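Abertura (falar devagar, são 82 pessoas na sala)

Boa tarde! Hoje venho falar de caixas. Mais precisamente, daquele momento em que abrimos uma e temos de decidir onde ficam os cabos e os papéis.
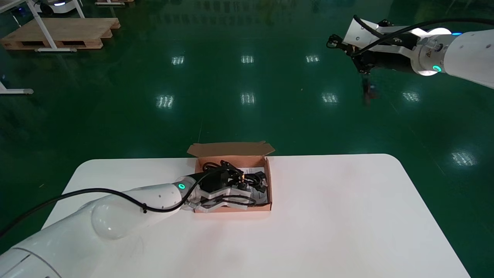
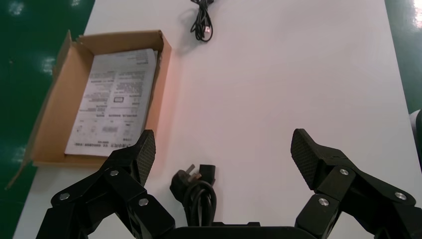
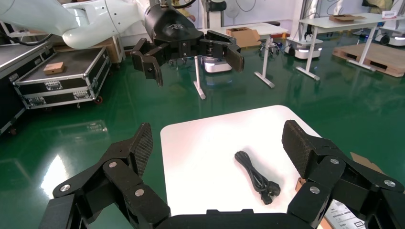

Cabo preto e papel impresso, nas três. Na Kermani eu guardava tudo junto (e depois passava a tarde à procura!).

Anikó Fekete perguntou logo se não era melhor deitar fora o papel e ficar só com o cabo. Eu digo que não, mas quero ouvir a sala. Passar às etiquetas.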